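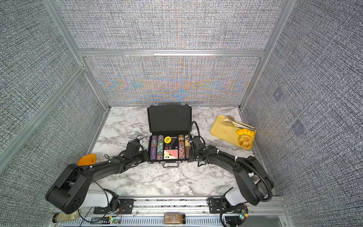 One respondent at the Kestow site said that a set is only put away when the next dealer can open it and start - a remark that recurred, in other words, in up to 95 of the interviews.

Figure 4. Open poker chip case with chips in columns, "BIG BLIND" button, dealer button, dice and cards.

4.2 Order within the case

We coded 110 repacking sessions from Kestow and Arroyo. Chips were nearly always returned first, sorted by color. The small items came later, and their order varied more between households. In the layout of Figure 4 the blind button lies between the chip columns, with the dice and the deck below it. Players at Arroyo tended to put the cards in last.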